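Subject: Re: [handheld-demos] Bed-making demos, what to fix before the next batch
Date: November 5, 2024

> We went through the first upload from the Plellach floor. 613 episodes came in and most of them replay fine. The problem is at the start. In a lot of them the cloth is already between the fingers at the first time step, so the policy never gets to learn the approach. Can the people collecting start open, and away from the cloth? Also, is there a reason the starting pose changes so much between sessions? We would like to know before we begin training on the Uvix machine.

Answering both questions.

On the first one, yes. The instruction sheet only said "begin near the object," and people read that in different ways. I have changed it. The new text says:

- Gripper fully open before you press record.
- Hold it over the mattress, pointed at the headboard, and stay still for 3 seconds.
- Move to the cloth at normal speed. Do not rush the last part.
- If you miss the grasp, open and try again in the same episode. Do not stop and delete it.

The last item is there because the Fleury set had no retries in it at all, and the arm had no idea what to do after a miss. I would like to keep the misses this time, as long as they end in a finished task.

On the second question, the starting pose changes because the bed setup gets moved. It shares the open floor with desks and people working, so the mattress and headboard get pushed over when somebody needs the space. I put tape down for the mattress corners last week. The headboard has no marks yet.

The start position I have in mind looks like this from the gripper: 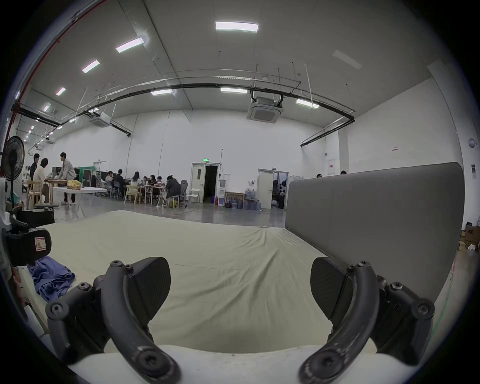 *Start pose: fingers open, mattress ahead, headboard on the right, blue cloth on the left.*

The headboard blocks a good part of the room from this side. I was worried the tracking would suffer with that much plain gray in view, but the ceiling lights give it enough to hold on to. Tracking loss in this batch was 3 percent, and most of it came from people bringing the gripper down close to the sheet and turning it at the same time. Turning first and then going down seems to avoid it. I added a line for that too.

Some smaller points:

1. Leave the cloth crumpled at the start. A few people were laying it out neatly between episodes, and that makes the first grasp too easy. Pick it up and drop it.
2. The finger pads on the older Girnent unit are worn, and I want to swap them before we record more. If you have a spare pair, please bring it over. Until then use the other unit for anything with the thin sheet.
3. People walking through in the background are fine. You don't need to wait for them.
4. Write the unit letter in the session log. I had 20 episodes with no letter, and I can't match them to a calibration, so they are out.

For the next batch I would like to do 10 episodes per person with the new instructions, upload those, and wait for your replay check before going on. It is slower but I don't want another full set with the approach missing.

One question back to you. Do you want the release at the end to finish with the gripper pulled back to the start position, or is it enough to open the fingers and stop? The current sheet says to pull back, and it adds a fair amount of time to every episode. If you trim it anyway, I will take it out.

The revised sheet is in the shared folder under the same name as before. Please discard any printed copies of the old one.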